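Can a machine do the chores yet?
4 min read

I drove out past Kilcombe in November to see the Fanedberg workshop, where Chiharu Kaneko has spent 23 weeks teaching an arm to fold towels. It managed 7 before lunch. I could have done the lot while the kettle boiled — but I would have wanted paying. Sweeping the floor went better, and sorting bolts went better still.

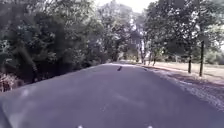

Which chore would I hand over first? Sweeping, as long as someone else picks up the socks beforehand.

Recent posts
Fixing the Stelmakh mangle
Notes from Rerosura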